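Tampo branco liso: vale a pena o tratamento anti-manchas?

calhau_branco
Boas. Vou trocar a bancada da cozinha e estou inclinado para um tampo todo branco, sem veio nenhum. Na loja propuseram-me o Calamitz com um tratamento da Vorkel por cima, mais 371 euros. Dizem que nem café, nem açafrão, nem vinho tinto. Alguém tem isto em casa há tempo suficiente para me dizer se é verdade?

mariscal
Tenho um tampo branco há quatro anos, sem tratamento nenhum. Limpo com detergente da loiça e um pano. Por 371 euros compras detergente para o resto da vida.

Trirkar_fan
Discordo do mariscal. Pus o tratamento em setembro e noto diferença, a água faz gota e o café sai com papel. Claro que quem cozinha pouco não precisa.

mariscal
Cozinho todos os dias, obrigado. E a água fazer gota não prova coisa nenhuma quanto a manchas. Até num tampo encerado faz gota. Quero ver isso daqui a dois anos.

lena.b
O vendedor mostrou alguma ficha técnica ou foi só conversa? A mim também prometeram mundos e no papel da garantia estava escrito que não cobria "alteração de cor por alimentos". Ou seja, tudo o que acontece numa cozinha.

calhau_branco
Deram-me um folheto. Fala em 500 ciclos de limpeza, mas não diz com quê nem o que é um ciclo.

lena.b
Pois. Pede isso por escrito antes de pagares o sinal.

Wayne Staniforth
Vivo no Algarve e montei cozinhas durante 20 anos, desculpem o português. O problema do branco liso é a luz, mais do que a mancha. De manhã parece azulado, à noite parece cinzento, e o cliente telefona a dizer que lhe trocaram a peça. Peçam uma amostra grande e deixem-na no sítio, debaixo dos armários. O quadradinho do mostruário não serve para nada.

Trirkar_fan
Isso é exagero. O meu é branco a qualquer hora.

Wayne Staniforth
Põe uma folha de papel ao lado ao fim da tarde e depois conversamos.

calhau_branco
O Wayne tem alguma razão. Estive a olhar com atenção para uma superfície branca lisa e o tom puxa para o cinza-azulado, mais claro de um lado, e onde cai a sombra já é quase outra cor. 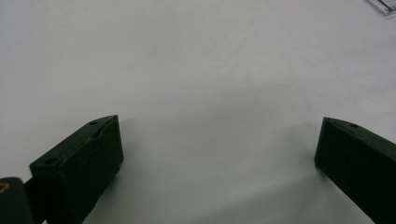

Por isso estou a hesitar entre este género de branco e um mais quente, o Sowerby, que custa mais 200 euros. Se for para esse, o tratamento fica de fora, não vou pagar as duas coisas.

mariscal
Mais 200 euros por um branco menos branco. O setor das cozinhas nunca desilude.

lena.b
Eu ia ao mais barato dos dois, sem tratamento, e gastava a diferença numa boa luz por baixo dos armários. Mas pede a amostra primeiro, nisso o Wayne está certo.

calhau_branco
Vou ligar amanhã de manhã para pedir as duas amostras e a garantia completa. Se me vierem outra vez com o folheto, procuro outra loja.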